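Handling Practice Working Group - minutes of the April meeting
Posted in April by the Minutes Secretary, Rilura
14 shares | 3 comments

Held at the Duninthorpe site, 10.00 to 12.15. Representatives of Rilura, Han and Kalent were present. The minutes of the previous meeting were agreed with one correction: in item 4, "episode" should read "attempt".

1. Matters arising

The revised numbering of the practice note has been circulated. Kalent reported that its internal copy still carries the old clause 6 and will be withdrawn. The action on glove use remains open.

2. Clause 3: preparation of garments

Han asked for the term "random start state" to be dropped, as operators read it in different ways. It was agreed that the note will refer to a "dropped start": the garment is lifted by one point, released above the table and not touched again by hand. A garment that slides off the table is dropped again and the first drop is not logged.

Rilura proposed that trousers be treated as a separate class from shirts and towels. Leg ends tend to lie one over the other, and a grip on the upper hem alone gives a different fold from a grip on both. The log will gain a field for this with the values "one layer", "two layers" and "not known". Agreed.

3. Clause 5: two-handed gripping

The present wording requires both grippers to close at the same time. Kalent considered this too strict, as one gripper is often needed to hold the cloth while the other takes the hem. The new wording is as follows.

5.1 The operator may use either gripper as the holding gripper, and may change over within an attempt.
5.2 The holding gripper shall not drag the garment across the table unless the task sheet allows it.
5.3 Fingertip pads shall be inspected at the start of each session and after every 200 attempts.
5.4 Bare hands shall not enter the working area between the start and stop signals.

Han asked that its reservation on 5.3 be recorded. It would prefer 100 attempts for heavy fabrics. To be reviewed when wear data are available.

4. Size of batches

The first batch closed at 1,213 attempts against a target of 1,000. The surplus will be kept but marked, so that the three sites can be compared on equal numbers. Rilura noted that later batches should stop at the target - overrun delays the checking stage.

5. Rejection of attempts

Discussion was long and not concluded. There was support for keeping failed grips in the set, provided that they are labelled at the time and not afterwards. Kalent will draft a clause. The draft should distinguish a missed grip from a lost grip.

6. Any other business

Duninthorpe will be closed to visitors in the second half of the month. Table height will be taken at the next meeting.

Actions: Rilura to issue clauses 3 and 5; Kalent to draft the rejection clause; Han to supply pad wear data.

Comments (3)

hemline_ops
Does 5.2 cover lifting and setting down again, or only dragging?

Rilura minutes
Only dragging. Lifting is dealt with in clause 7, unchanged.

bench4
Please can the layer field go next to the garment class on the form. At present it would fall on the second sheet.
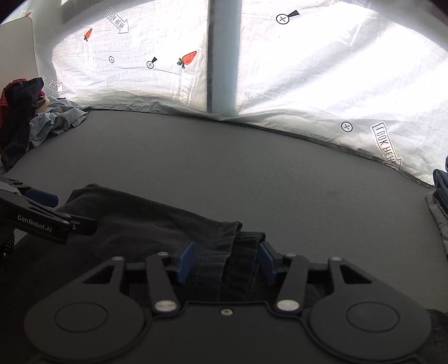
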